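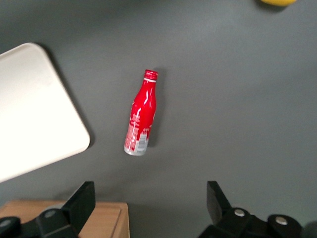
Small red aluminum bottle with screw cap

Can I carry aluminum bottles in checked bag?
Vandana Yadav
I fly home in December and want to bring 18 small bottles of soda for my cousins. They are aluminum, 200 ml each. Will they open or break in the cold? I don't want my clothes to become sticky.

Ihor Savchuk
I did this two times, with glass and with aluminum. The hold is under pressure same as the cabin, so they should survive. Close each cap well, put every bottle in a sock, then all in one plastic bag. Please check also the weight of your suitcase, liquid is heavier than people think.

Genivaldo Cordeiro
just buy it there, it is the same soda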